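Starnville hall reopens with new lights and cooling

The upstairs work room at the Amissah Building in Starnville is back in use after a refit that took most of March.

The room had been shut since the old wall heater failed its safety check. Local contractor Dasach replaced the wiring, repainted the ceiling and fitted new fluorescent lights and a wall-mounted air conditioner. The long white beams were kept at the request of the building's owners, Skilum, who paid for the work.

Clementina Teixeira, who manages bookings, said regular users had put up with poor light for years.

"On a winter afternoon you were reading by the window or you weren't reading," she said. "Summer was worse — we had groups packing up at 2 o'clock."

The mirrored section on one wall is left over from the room's years as a dance studio. Ms Teixeira said there was talk of taking it down, but the dance class still wants it on two evenings a week.

New white tables and high-backed mesh chairs have replaced the old trestles and stacking seats, which went to the football club.

The room is licensed for 15 people. Bookings logged 671 hours last year, down from 1241 the year before, and Skilum hopes to make up the difference by next summer.

Hire rates have not changed. Keys can be collected from the ground floor office until 5 pm. 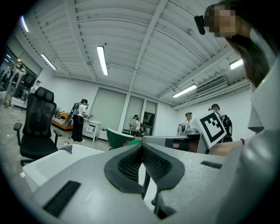 The upstairs room at the Amissah Building, with its new lights and air conditioner.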